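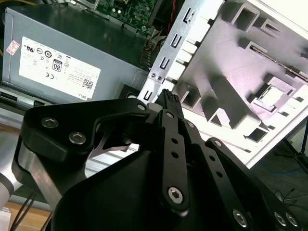

Welleck club kit, one term in

Our robotics club bought the Welleck teardown course to go with the arm, and I'm not convinced. The booklet promises "factory skills" in 20 lessons. We got through five before the students stopped opening it. The diagrams show a roomy case with nothing in the way. An old Dell desktop has wiring everywhere, and two black fingers need more clearance than Welleck allows for. 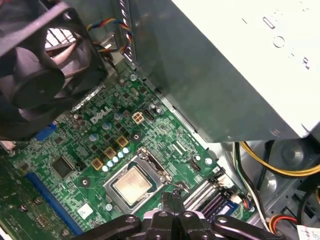
What you get for $88

A spiral booklet, 44 task cards and a login for the Camenzind scoring page, which logged us out most weeks. The cards on memory modules are decent. The ones on cables are guesswork. I'd want a colour photo of a real board on every card.

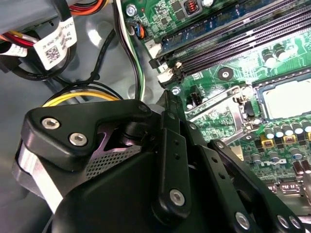 Drunitport wrote in to say their club skipped the booklet, kept the cards and did fine at the June meet. Fair enough, but then sell the cards separately.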